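3.2 Collecting the demonstrations

Our task is modest: pick up a yellow object and put it on a kitchen scale. We chose it for Lotden because the scale has a small platform and no sympathy. Each operator learned the remote controls in one sitting and then recorded episodes until we had 334, of which 325 survived review. The other nine taught us mostly about the operators. Figure 4 shows the task from three cameras, at different moments. 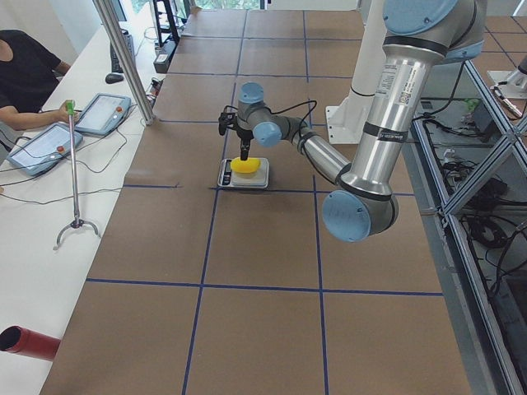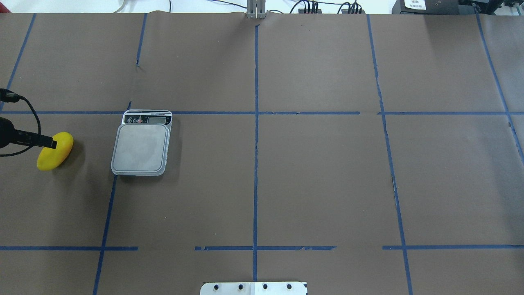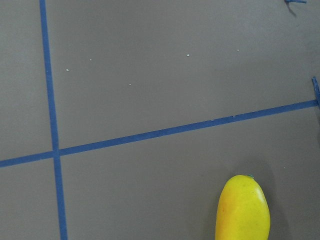 Figure 4. Fixed view, head view and wrist view. A yellow object and blue tape lines appear in all three.

Seidu Ansah, reading an early draft, objected that we were grading the wrong party. In his view a hesitant demonstration is still a demonstration, and a policy trained only on confident people will have no idea what to do when it misses. He asked us to put the slow episodes back. We did, with some grumbling — we had been rather proud of the cuts — and kept the original split as a baseline.

The slow episodes share a habit. Operators stop short of the object, think, and then close the fingers as if signing a contract. Guiding the arm by hand produced fewer of these pauses, but it also put a human elbow in front of the fixed camera. We therefore used hand guidance only for the 266 practice runs in January, and none of those enter the training set.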